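Print this page | E-mail this page

Leaving room for boredom: notes for the Tuesday evening talk, Grendov Library
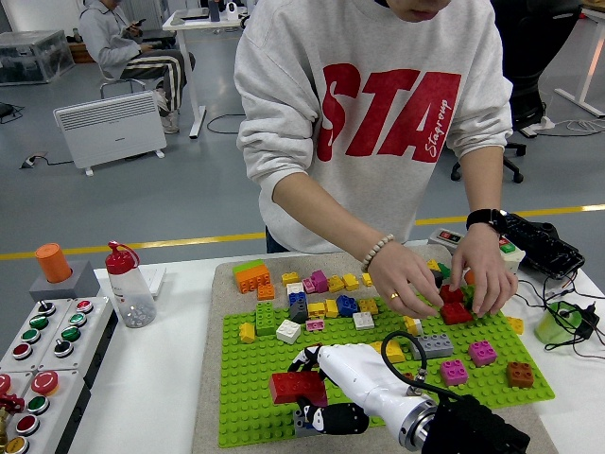
Start by thanking everyone for turning out, and say hello to the people from the Zitden parents' circle, who have come on the late bus and will want to know when it goes back (ten past nine, from outside the chemist).

Open with the long summer at my grandmother's in Jevia. There was one television, and it belonged to my grandfather and the cycling. By the second week I had read everything in the house, including the instructions for the pressure cooker, and I lay on the kitchen floor and announced that I was bored. She stepped over me to get to the sink. Pause here, people usually laugh and then start remembering their own kitchen floors, and it's nice to give them a minute.

Then say what I mean by boredom, because it gets muddled up with being lonely or being tired, and those want quite different help from a grown-up. I mean the flat half hour when a child has had enough of one thing and hasn't yet thought of the next. Most of us rush in at that point. I certainly did with my eldest! I had a cupboard full of craft kits and I was up and down to it like a waiter.

Tell the Kordestani Street story. We lived there for some three years, in the upstairs flat with the terrible stairs, and one wet February the broadband went off and stayed off. First afternoon, moaning. Second afternoon, moaning, and a quarrel over a cushion. On the third they opened a post office under the table and charged me for letters, and it was still trading when the broadband came back. (Don't do the voices unless the room is warm. They fell very flat last time.)

Practical bit. Keep it gentle, as people are tired and have heard plenty of advice already.
- Try leaving two afternoons a week with nothing booked.
- Put a few open-ended things where small hands can reach them, such as paper, string, bricks or old curtains, and then go and peel something.
- When they complain, agree with them. "Yes, it is a bit dull, isn't it" works better than any list of suggestions I ever made.

Somebody will ask about screens. Say that we have them in our house too and that I'm fond of them at teatime. Don't get drawn into hours and minutes.

Tea after questions. Remember to mention the sign-up sheet by the door, and to bring the good pen back this time.

Contact the library | Copyright Grendov Library Talks | Back to top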